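Ticket: Sizing the workstation purchase for the household sim bench
Opened by: Marwa Gaber
Assigned to: Cirilo Magaña
Project: Tatireo
Status: Open, waiting on quote
Opened: 4/3/18

Marwa Gaber
Hi all! Before we sign off the spend on a real two-armed mobile base I'd like to get as much as we can out of the simulator, and for that we need better machines. The two desktops we have now crawl when both arms and all the furniture are loaded. Can someone tell me what we should be buying, and whether we need seven seats or could share fewer?

Cirilo Magaña
Love this one, happy to take it. Started with the slow running. What I tried:
- Turned the shadows off. Small gain, and the drawers became harder to judge by eye.
- Swapped the wall and floor textures for plain colours. No change worth having.
- Ran the same room with one arm parked. Much quicker, so the contact sums are eating the time.
- Moved the job to the loan machine from Mavberg. Night and day! Same room, same robot, and I could work the drawer without waiting on it.
So the money should go on processor and memory first, graphics card second.

Noemí Cuevas
Brilliant, that matches what I saw on the door task. One worry about seats: most of us only need to look at results, so I'd buy fewer big machines and queue the long jobs overnight. Could the quote have both versions?

Cirilo Magaña
Yes, asked Quintero for both. I also asked Vallosent about the gripper fingers, as we'll want spares whichever arm we end up with. They sell them in packs and some 125 would see us through the first stretch of testing, going by how we treated the last lot.

Marwa Gaber
Fingers are a separate budget line, please put them on their own ticket. Which task are you using to compare machines? I need something I can show Wenceslao when he asks what the money is for.

Cirilo Magaña
The drawer one. It has the arm close to the furniture, which is where the old desktops choke, and there's a door and a table in the same room for the later tasks. View from the robot:
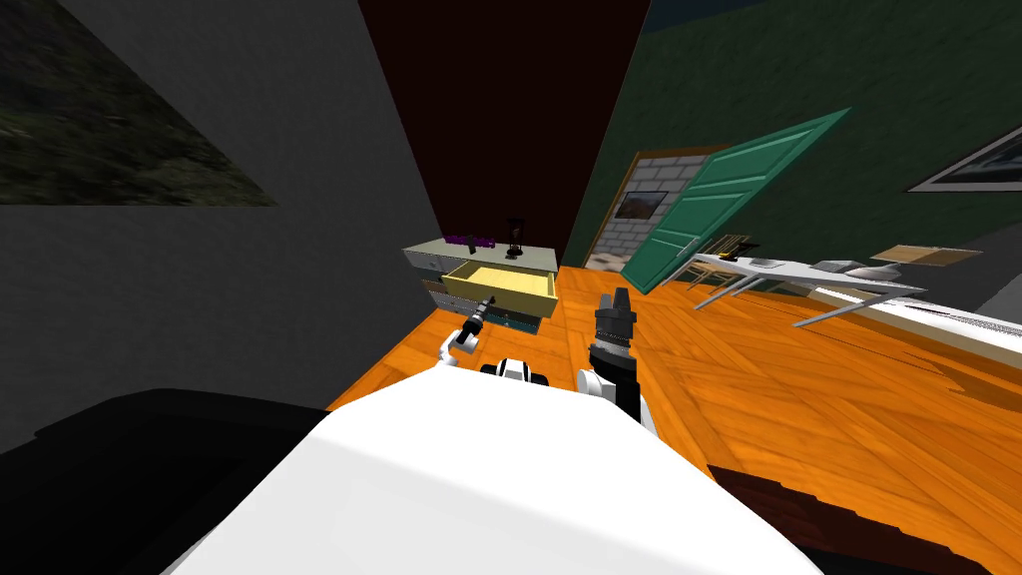 Drawer task in the simulator, left gripper by the open yellow drawer.

Marwa Gaber
Oh, that's great, he'll understand that straight away. Attaching it to the budget request.

Maricruz Ayala
Can we keep the loan machine until the order lands? I've got the door runs half set up on it and would hate to move them back.

Cirilo Magaña
Asked Mavberg, they're fine with it up to September. Still waiting on Quintero for the memory price, will post both versions when they come in.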